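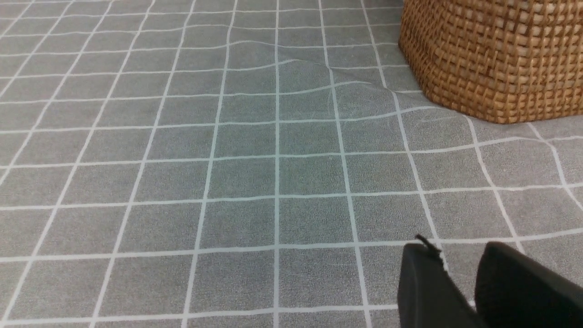
Skitley household tasks trial – progress report to Bredbridge, third quarter

1. Purpose

The trial asks whether a general-purpose arm can do small kitchen chores at a standard a household would accept. Work this quarter at Testdale was limited to one chore: sorting produce between a basket and a plate on a covered table. All items are artificial.

2. Work completed

We ran 128 attempts across 3 layouts. An attempt counts as a success when the item is in the correct place and nothing else has been knocked out of position. Of the 128, 26 needed an operator to step in, most of them during reaches into the basket. The fabric liner gives under the fingers and the rim limits the angle of approach.
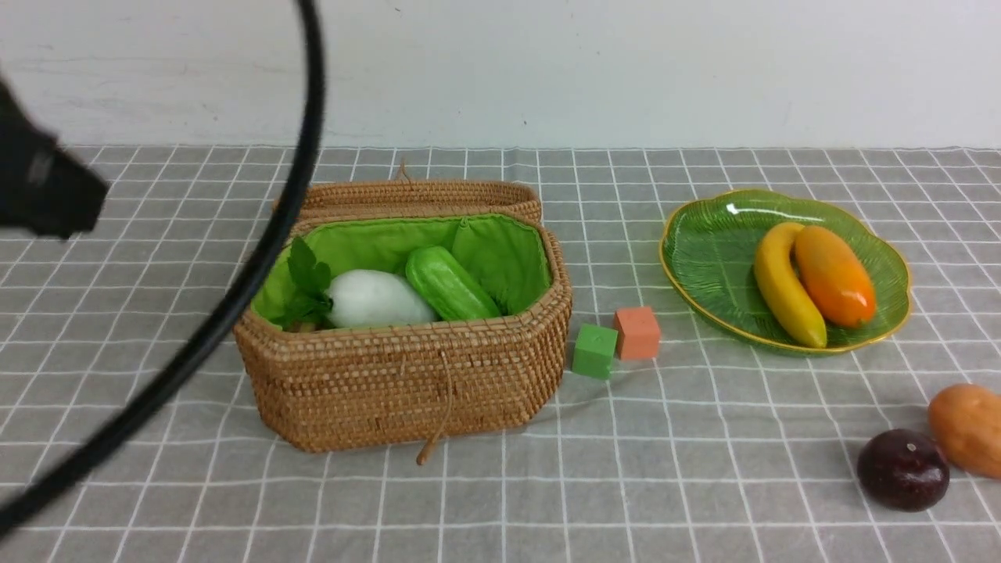
Shape matters more than colour. Long items are easy to grasp across the middle but tend to swing when lifted. Round items roll if the first contact is off centre. Leaves remain the hardest case and have been scored separately.

3. Open issues

Folds in the table cover shift the height of the work surface and upset the final approach. The Åberg planner treats the table as flat. A correction is being written and will be tested in March.

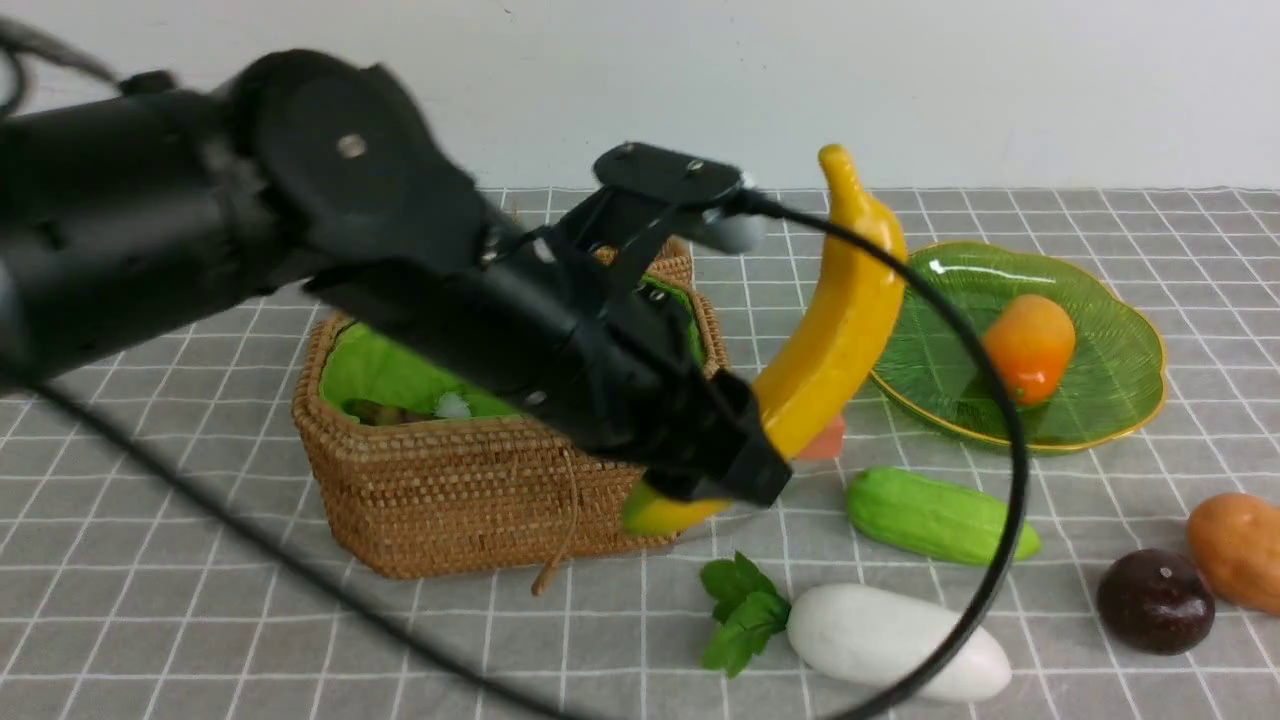

Cable routing on the arm is under review, as slack near the gripper can brush light items. Cycle time is still well behind a person doing the same job. We don't consider the chore ready for home use.

4. Next quarter

Extend to 2000 attempts, add real produce and repeat the leaf tests with softer fingertips. No change to the budget is requested.

Related reports
Towel folding – interim results
Shelf restocking at Bredbridge – site notes
Gripper wear log

This site uses cookies to remember your settings. Accept | Manage

© Skitley | Contact | Back to top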